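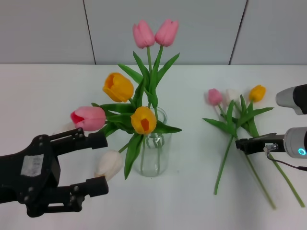

By Hatus

Every few weeks someone sends me a list of ways to speed up iOS builds, and every few weeks it's the same list. I keep a small app called Prindby going in my spare evenings, 410 source files at last count, so I've had a fair go at most of them. Here's how they went on my machine. Yours may differ, and you should be suspicious of anyone who says it won't.

Deleting derived data. The universal cure, apparently. It does fix the odd stale module error. As a weekly habit it gets you a full rebuild and a cup of tea. I do it when the compiler complains about a symbol I can see with my own eyes, and otherwise leave it alone.

Annotating every type. The claim is that type inference is slow, so you should spell everything out. I spent most of February on this and the clean build didn't budge enough to mention. What did help was turning on the compiler warning for slow expressions (-warn-long-expression-type-checking, set it to 200 or so and lower it later). One line of chained optionals and string addition was taking 991 milliseconds to check. I broke it into three lines and it stopped showing up. Fix what the warning names and skip the rest.

Splitting the app into packages. Good advice for big teams, oversold to everyone else. I pulled the networking code out into its own package, Mussa, and incremental builds got a bit quicker when I was only touching screens. Then I tried the same with the colours and fonts, and every tweak to a shade of grey rebuilt the lot. Put the things you rarely change in a package. Keep the fiddly stuff where it is.

Buying a new laptop. Works, annoyingly. Try the free things first.

Turning off debug symbols. Saves a little, until the first crash you can't read. No thanks.

Check your run script phases before any of this. Mine had a linter going over the whole project on every build, including generated files, and it cost 58 seconds each time. I organised it to run before a commit instead. To see what your own scripts cost, build with the timing summary on and read from the bottom of the log.

Write down your times before you change anything, and change one setting at a time.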